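Care of Beds and Bed Linen

Household Guidance, Stornport Household Advice Service

This page replaces the earlier leaflet on bedding, which was delivered to 2,000 homes in Stornport and Vesomport. The advice on damp has been rewritten and the section on feather pillows is new. Tenants with a furnished letting should also read the inventory notes supplied with their keys.

Changing the bed

Sheets and pillowcases should be changed weekly, or more often in hot weather and during illness. On rising, fold the covers back to the foot of the bed and leave them there for at least an hour before the bed is made. The window may be opened for part of this time, even in winter.

Strip the bed from the top. Pillowcases come off first, then the duvet cover, then the top and bottom sheets, and each should be checked for pins, tissues and small items before it is put with the washing. Soiled linen should not be shaken indoors. Carry it to the machine in a basket or bag kept for the purpose - an armful of sheets on a staircase is a common cause of falls.

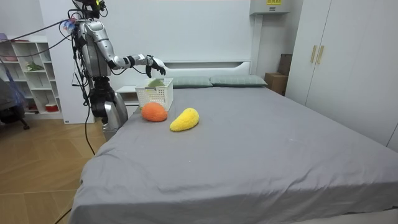 One reader in Vesomport asks whether a mattress protector needs washing as often as the sheets, having been told by a relative that once a year is enough. The Service's advice is that a protector should be washed every month, and at once after any spill. It is sensible to own a second, so that the bed is never made up without one.

Washing

Follow the care label in every case. Plain cotton sheets may generally be washed at 60 degrees where there has been illness in the house, and at 40 degrees otherwise. Polyester and cotton mixtures crease badly if the drum is overfilled. Fasten duvet covers before washing, or smaller items will collect in the corners and come out no cleaner than they went in.

Stains should be treated before the main wash:

Blood: soak in cold water with a little salt. Do not use warm water.
Tea and coffee: rinse from the back of the cloth, then apply liquid detergent and leave for half an hour.
Candle wax: allow to harden, lift off with a blunt knife, then press between sheets of brown paper with a cool iron.
Ink: test any remover on a hem first.

Bleach should be kept for white cotton and should never be mixed with any other cleaning product.

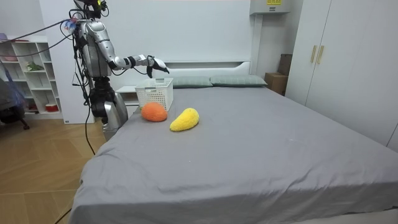
Drying out of doors is to be preferred whenever the weather allows. Peg sheets by the hem, with the fold downwards, and bring them in while they are still very slightly damp if they are to be ironed. Where linen must be dried indoors, use one room only, keep its door shut and its window ajar, and do not hang wet sheets over radiators. Residents of the older terraces at Murard have particular trouble with mould on outside walls and are asked to keep the bed 50 mm clear of the plaster on every side.

Mattresses and pillows

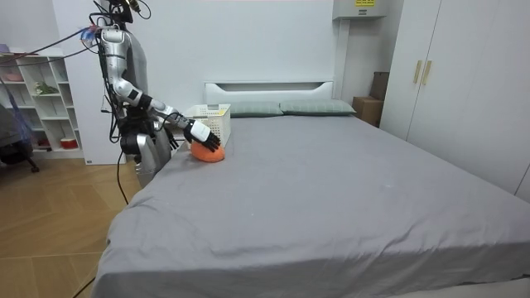 Stornport Household Advice Service

A mattress should be turned end to end every two months for the first year and every season after that. Turn it over as well if it is of the two-sided kind; many modern mattresses are not, and the label will say. Two people are needed for a double. Stand the mattress on its long edge, rest, and then lower it. Handles sewn to the sides are intended for positioning and may tear if the full weight is hung from them.

Vacuum the surface with the upholstery nozzle when the mattress is turned, paying attention to the seams and piping. Bicarbonate of soda may be sprinkled on beforehand and left for an hour to reduce stale smells.

Feather pillows may be washed at home if the machine will hold them without squashing. Dry them thoroughly - this can take a full day - and break up any lumps by hand. A pillow which stays folded when it is doubled over has come to the end of its use.

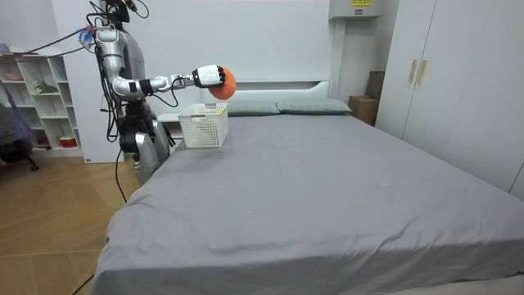
STORAGE

Linen must be completely dry before it is put away. Fold each set inside one of its own pillowcases and place newly washed sets at the bottom of the pile, so that all are used in turn. Shelves may be lined with plain paper. Cedar blocks should be lightly sanded each July to renew the scent. Blankets put away for the summer should be washed first and sealed in cotton bags.

Worn sheets cut well into dust cloths, and those past mending can be taken to the textile bank in the car park at Ye, which accepts clean bedding but not pillows or duvets.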